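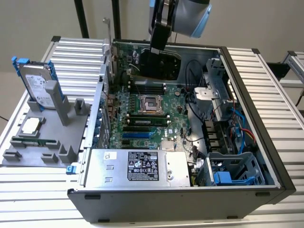 Town's computer giveaway promises a lot, with few details on who pays for repairs

Eltetano plans to hand out 1287 used desktop computers to households over the winter, under a deal the town council approved in October. Residents who turned up to hear about it were told the machines would be free, fast enough for schoolwork and "as good as new." Only the first of those claims came with anything in writing.

The computers are old office towers collected by Bultero, a resale company that clears out equipment when businesses move or upgrade. Under the agreement, Bultero supplies the machines and the town pays for storage, delivery and a help line. The help line will be run by Brullitz, a phone support firm that has not worked with Eltetano before. The price of that part was left out of the summary given to residents, and a council spokesman, Iulian Filip, said it would be released "when the final terms are settled." The council has already voted.

Filip called the plan "a simple way to get families online." It may be less simple than that. A desktop computer does not come with an internet connection, and the agreement does not provide one. It does not mention monitors either. Asked about both, Filip said many homes already have a spare screen and that connection discounts were "being looked at."

Juniper Lyons, who has two children at the middle school, said she would take a computer if offered one but wanted to know what happens when it stops working. "They keep saying refurbished," she said. "I asked what that means and got told it means it's been refurbished."

The word has no fixed meaning in the agreement. It says each machine will be "inspected and restored to working order," and stops there. There is no list of parts to be replaced, no minimum memory and no limit on age. Warranty cover runs for 20 weeks from delivery, so a computer delivered in December would be out of cover well before the school year ends.

Shalini Pal, who ran a repair counter on Ilie Street until last year, said the age of the parts is what she would ask about first. A used desktop can look fine from the outside and still need a fair amount of work.

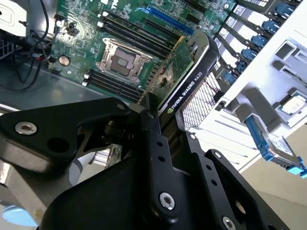

Cheap parts can cause as much trouble as expensive ones, Pal said, and they are the ones that get skipped when a company has a large number of machines to get through. She gave the example of the coin-cell battery, the round silver kind sitting in its holder on the green board, which keeps the clock and some settings alive when the computer is unplugged. When it runs down, the date can be wrong every time the machine starts, and websites may refuse to load. "A person at home sees that and thinks the internet is broken," she said. "Then they call the help line and wait." The agreement does not say whether batteries will be changed.

Bultero manager Yanling Dong said customers "have been very happy" with its computers in the past. She did not provide return rates and said the company does not publish them. She also said Bultero erases all old data before a machine goes out, although the agreement does not call for an outside check.

Then there is the question of what Bultero gets. The company is not charging for the computers, but it will be allowed to use the town's old bus depot rent free for 2 years, including for its own resale business. No estimate of what that space is worth was shown to the council before the vote. Ionuț Barbu, one of the members who voted against the deal, said he had asked for a figure and was told it would "complicate the discussion."

"Free is a big word," Barbu said. "I'd like to see the rent."

Supporters say a used computer is better than none, and for some families that will be true. Whether those families are the ones who get them is harder to say. Applications will be taken online only, on a form that is not yet available. Filip said residents without a computer could ask at the library, which closes at 5 p.m.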